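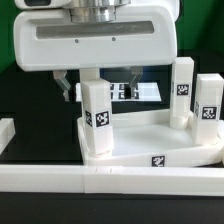 Figure 1. The open gripper above the white tray of the Gurness kit, with upright blocks carrying square markers.

4.2 Working with the kit from day to day

We came to the Gurness assembly kit with a fair amount of curiosity and, it must be said, a little fondness, having spent many evenings of our own putting small tables together at home. Hovico sells the kit as a ready-made practice job for a robot arm: a shallow white tray, a set of square legs that go into its corners, and a sheet of setup notes that fills 2 pages. Our first full setup took 15 minutes, most of it spent reading those notes twice. Widad Boutros looked after the kit through the whole study and kept the log that we quote from in this section.

The rail along the front was the part we grew to like best. A leg has to be turned into its corner, and a tray that is free to slide will follow the leg around, so we asked the arm to push the tray up against the rail before any turning began.
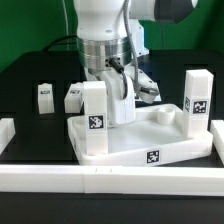
With that one habit in place, the log becomes a good deal more cheerful to read. We ran 400 attempts in all, using the Dramani control software that comes with the kit, and the entries that mention a sliding tray nearly all belong to the early days, when we were still leaving out the push. The markers held up nicely too – we replaced 7 over the whole period, all of them on legs, where the fingers rub.

The view from the wrist was harder going, and we would ask a buyer to be patient with it. Close to the parts, everything is pale and soft, and one white face looks very much like the next.

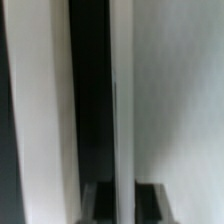 Figure 2. Close view from the wrist camera, with the two dark fingers at the bottom.

For this reason we took positions from the fixed cameras and kept the wrist view for checking a grasp.

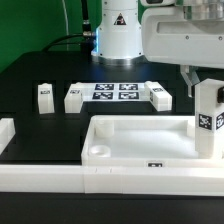
Resetting between attempts is the cost we had underestimated, and it deserves a kind word of warning. Every leg must go back to its starting place, and a tired person will put one down the wrong way around. The recesses cut into the black tabletop helped us here, as did the flat plate with its two-by-two grid of markers, which we left lying in the middle of the table as a steady reference for the cameras. We had used a Runwood bench the December before, with no recesses at all, and Widad's notes from that time are full of legs set down a finger's width off – a small error, but one the arm carried all the way to the corner.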